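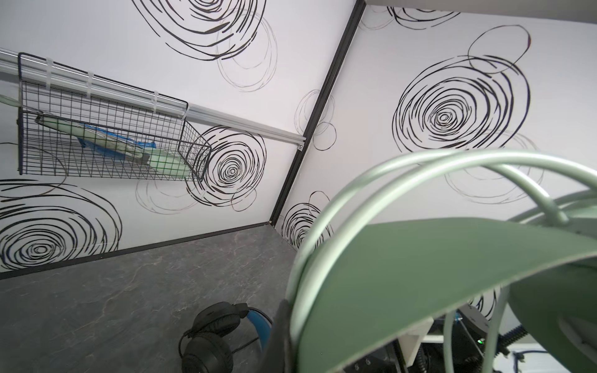
A pattern on the wall makes the room busy before anything is put in it, one respondent from Skutow wrote, and for this reason she painted her kitchen white again after one winter. Similar remarks were frequent in the open answers, and they are the subject of this section.

4.2 Patterned walls and the feeling of disorder

The questionnaire was sent to households in Udville, Skutow and Loureiro, and 1,534 of them returned it complete. It contained 12 questions on wall colour, pattern and open storage. In the homes with plain walls, people mostly explained disorder by the number of their objects. In the homes with strongly patterned walls, they spoke more often of not finding things, even when they described the storage as well organized.

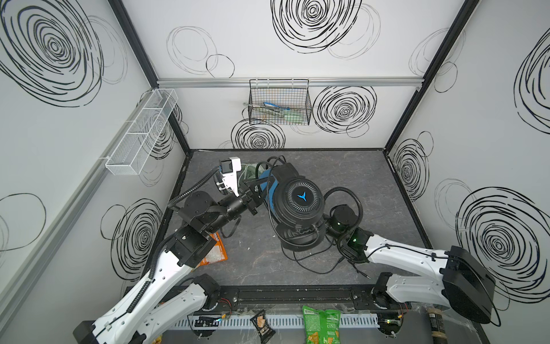

Figure 3. Wire baskets against white panels with a black spiral pattern.

Open storage seems to be a special case. Through a wire basket or an open rack the wall remains visible, so the lines of the pattern mix with the lines of the storage. Respondents from Loureiro mentioned this for dark patterns on a light ground, and much less for patterns in two pale colours. Closed cupboards were hardly mentioned at all.

We must be careful with these results. The Herer scale, which we used for the feeling of disorder, was first made for offices, and its items on paper and desks had to be changed. Also, the answers were collected in January, when people in all three towns spend more hours indoors. We did not ask how long each pattern had been on the wall, and some respondents wrote that they no longer notice it.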